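Posting in the desk care board, move it if its wrong. August 2, 2023 was the day I finally cleared the big pale table. Light wood, no idea if its maple or birch. Question – oil it, wax it or leave it alone??
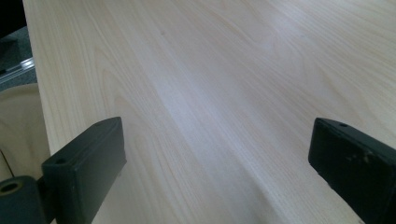
Grain is what sold me on it, those long arcs. Tiny dark speck too, looks like a knot, dont want it sanded out. Overhead light bounces off it pretty bad so I'd like it duller. Got 2 tins of Mustis matte wax in a drawer.

– **grirorgate_fan**

---

**tresora77:** Leave it. If its veneer (bet it is) oil does nothing but make it yellow. Damp cloth, done.

**mesh_and_pine:** Disagree. Bare pale tops pick up every ring. Matte wax, thin coat, wait overnight, buff. Did mine in September, still good.

**tresora77:** Wax over an unknown finish = smears. Test underneath first, at least.

**grirorgate_fan:** ok ok will test. What about stuff that lives on top? Have a black wire basket for cans, worried about scratches

**mesh_and_pine:** felt dots on the corners. Basket long ways down the left, keeps the middle free to work. My order:

1. Pull any tape off the edge, slow. Warm it up if it fights you.
2. Wipe with the grain, go easy near the cable grommet.
3. Basket back last, cans in after.

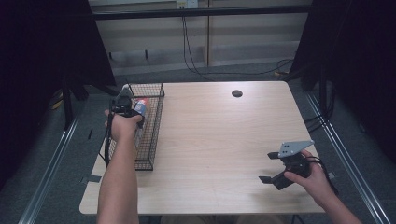
4. Wax only if the test spot looks ok the next day.

**tresora77:** fine with 1 to 3. Still say skip 4

**grirorgate_fan:** doing the test spot tonite, will report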